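Careers > Operations > Equipment Planning > Equipment Planner (Robotics)

This site uses cookies to remember your search filters. Accept | Manage settings

Equipment Planner, Robotic Workcells
Brolton, full time, reference 2123

Trajkovski is seeking an equipment planner for its manipulation lab. The position prepares the annual capital budget, obtains quotes and maintains the replacement schedule for arms, grippers, teach pendants, wrist cameras and cabling. It reports to the operations manager.

Duties
- Maintain the asset register (329 items at last audit) and reconcile it with purchase orders each quarter.
- Cost new two-arm cells, including tables, extrusion, power distribution and consumables such as kraft paper and painter's tape.
- Manage the Tradico supply agreement and the spare parts list of 163 lines.
- Forecast gripper finger and cable wear from logged operating hours.
- Prepare the business case for the Vikovetti expansion, due in February.

Requirements
- Trade certificate, diploma or degree in a technical field.
- Experience budgeting for automation or laboratory equipment.
- Competence with spreadsheets and lease-versus-buy analysis.

Work area, tabletop manipulation: 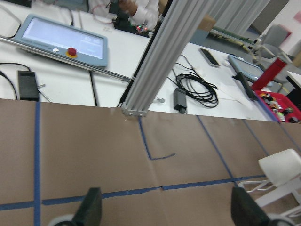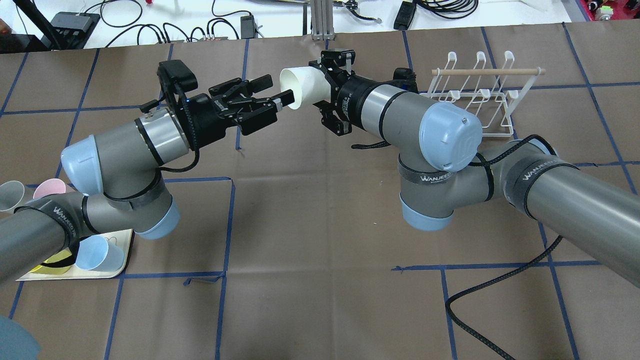

The planner spends part of each week on the lab floor checking installed equipment against the register. Closed footwear is required. The initial term is 9 months, renewable subject to funding. Applications should include a resumé and one equipment budget you have prepared, with confidential figures removed. Quote the reference number in the subject line.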